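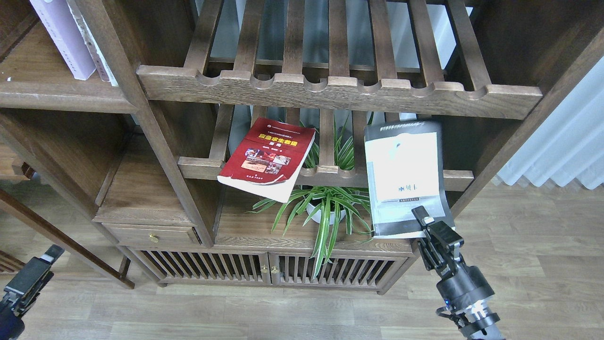
Search products, spare parts, manuals

Andura 916 Quiet Dehumidifier for Book Rooms

Share 28 | Comments 2

The Andura 916 is a small dehumidifier for rooms where paper is kept: a home library, a study, a reading corner in a school, the back room of a bookshop. It is made by Mägi and sold in our store at Stullside together with filters and hoses. We have worked with this machine for several winters and we still recommend it to most customers who ask us about damp books.

Why paper needs dry air, but not too dry

Paper takes water from the air and gives it back again. When this happens slowly, the book does not suffer much. When it happens quickly and often, the pages become wavy, the covers bend outward and the glue in the spine gets weak. If the air stays damp for a long time, mold can begin, and the smell of it is very difficult to remove.

Many people buy a strong machine made for basements and let it run without stopping. The air then becomes too dry, and old glue can crack. The 916 was built for a slower kind of work. It brings the room down step by step to the level you choose, and after this it only keeps that level.

How it works

Air is pulled in from the back through a washable dust filter. It passes over a cold coil, where the water collects and drops into the tank. The dried air leaves through the top. The outlet has a flap which you can turn by hand, and we advise turning it away from the books, so that the stream of air does not touch them directly.

A humidity sensor sits on a short cable outside the body. You may hang it on a hook or lay it on a shelf. It should measure the air near the books and not the air near the machine, as these two can be quite different in a crowded room.

Controls

There are three buttons and one dial. The dial sets the humidity. The buttons are for power, night mode and timer. The timer can be set for up to 24 hours. In night mode the fan goes to its lowest speed and the display becomes dark, only one small green light stays on. There is no app and no wireless connection. Some customers are disappointed by this, others have told us it was their reason for buying.

If the electricity goes off, the machine remembers your settings and starts again by itself when the power comes back.

Placing the machine

Put it on a level floor, with some free space behind it for the filter side. Do not place it inside a cabinet. Shelves with gaps between the boards are easier to keep dry than closed ones, and books should not be pushed fully against an outside wall. Keep windows closed while it is running, otherwise you are drying the street.
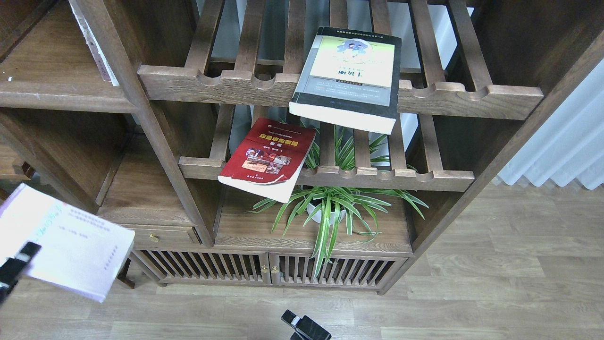
Emptying and cleaning

The tank holds 2 liters and slides out from the front. When it is full, the machine stops and gives a short sound. In June, or any other humid month, you may need to empty it every day, and in a heated room in winter much less often. For permanent drainage, connect a hose at the back. The hose is not included, please see the list at the end of this page.

Wash the filter with lukewarm water and let it dry completely before you put it back. The coil should be cleaned only with a soft brush. Please disconnect the plug first.

Noise

In night mode the sound level is 28 dB, measured by the maker. In our own shop we can hear it when the street is quiet, as a soft and even wind. The compressor makes a small click when it starts. Light sleepers may prefer to have it in the next room.

What is in the box

Andura 916 dehumidifier
Sensor with cable and hook
One dust filter, already fitted
Printed manual

Warranty and service

The warranty is 24 months from the day of delivery. Repairs are done in our workshop at Stullside. Please keep the original carton if you have place for it, because the machine must travel standing up. After transport, let it stand for some hours before you switch it on.

The 916 is not suitable for unheated garages. For such rooms please look at the Grarkmont model below, which works at lower temperatures but is louder.

Related items

Andura 916 replacement dust filter
Drain hose with connector for Andura 916
Mägi room hygrometer, round
Grarkmont garage dehumidifier
Sensor extension cable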